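Kinton Adds Maple-Toned Play Board to Shape Block Range for Early Learning Centres

Dirnavthorpe, 10 December 2024 – Toy maker Kinton today announced a flat wooden play board to go with its Drovus line of coloured shape blocks. The board will be sold to child care centres, kindergartens and public libraries from January, with home sets to follow later in the year.

Drovus blocks are thick, solid-coloured pieces that stand upright or lie flat. The range includes cubes, triangular prisms, many-sided prisms and stars, in red, blue, green and yellow. Until now the blocks have been supplied in a cotton bag with no base of their own.

The new board is made from joined strips of light-coloured timber with the grain left showing. It has no slots, printed outlines or raised edges. Children can spread the pieces out, sort them by colour or shape, or line them up along the back and work forward. Kinton chose a plain surface after centres reported that inset trays were put away once children had learned where each piece went.

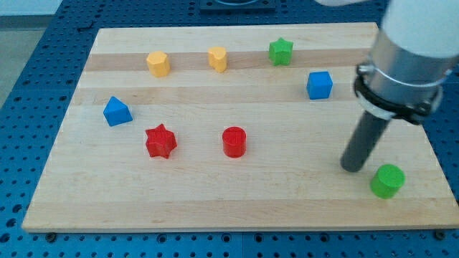 Can the board be used with blocks children already have?

Any flat-bottomed block will sit on it. The board has no fixed positions, so older sets and mixed collections can be used alongside Drovus pieces.

Kinton tried the board at 15 centres in and near Dirnavthorpe over the past year. Educators asked for two changes. The corners were rounded off slightly, and the finish was switched from gloss to a low-sheen oil that shows fewer scratches and can be renewed at the centre with a cloth. Several rooms also used the board as a tidy-up spot, with children bringing the pieces back to it before they were counted into the bag.

The boards are cut and glued at the company's Balogun Street workshop. A first run of 1000 is under way, and some 31 centres have placed orders ahead of release. Slight differences in colour between strips are normal, and boards are not matched for shade before packing.

For cleaning, Kinton recommends wiping the board with a damp cloth and mild soap, then drying it straight away and standing it on edge. It should not be soaked or put through a dishwasher. The blocks can be wiped down the same way.

The board will be available on its own or packed with a Drovus set. Centres that bought blocks before this announcement can order the board separately at the bundle rate by quoting product code 2935. Replacement blocks will continue to be sold singly, by shape and colour.

Ordering forms and care sheets can be requested from the Kinton education sales desk in Dirnavthorpe. Sample boards are available on two-week loan to registered centres, with return freight paid by Kinton.

About Kinton

Kinton makes wooden boards, blocks and storage for early childhood programs. Its products are sold directly to centres and through selected toy and school supply shops.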